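Section 2: Checking the Motor Before First Start

Thank you for choosing a Trullstead pump motor! Please take your time with this part -- a few slow minutes now will save you a good deal of bother later on.

1. Switch off the power at the main panel and lock it.

2. Turn the shaft by hand. It should move freely, with no scraping.

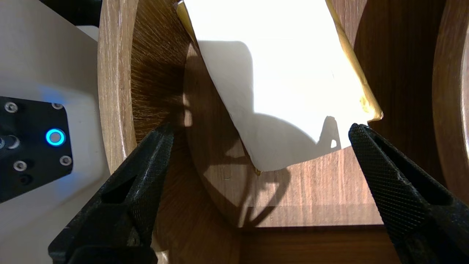
Curved wooden panels.

3. Find the nameplate and compare its voltage with your supply. If the two don't match, stop and call the Munden service desk.

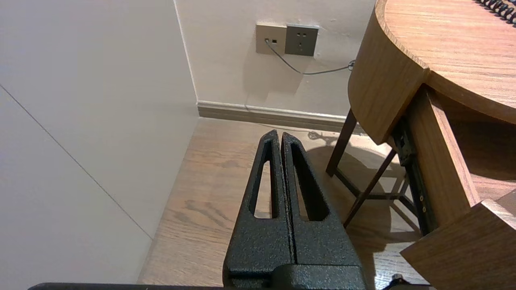
4. Connect the three motor leads to the terminals in the order shown inside the cover, and the green wire to the ground screw.

CAUTION: Never run the pump dry, even for a quick test.
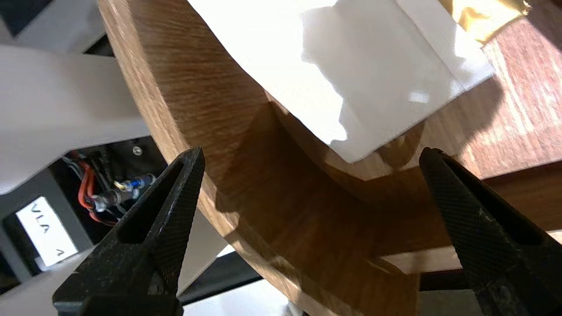

Curved piece with wood grain.

5. Measure from each lead to ground with an insulation tester. You're hoping for 100 megohms or better on a new motor, and do write the reading down.

Note: Owners of the older Charbonneau starter should set dial 2 first and then come back to step 5.

6. Restore power and bump the motor for just a moment. If it turns backward, lock out the power again and swap any two leads.

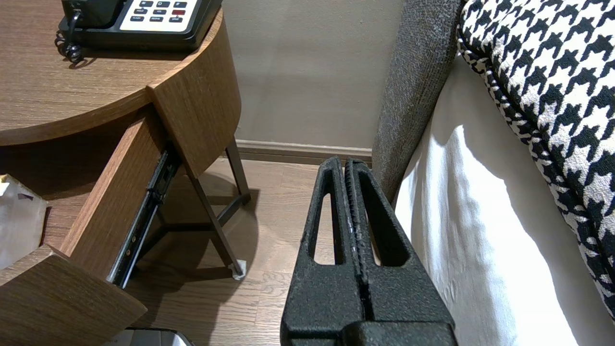
Round nightstand, wood-grain finish.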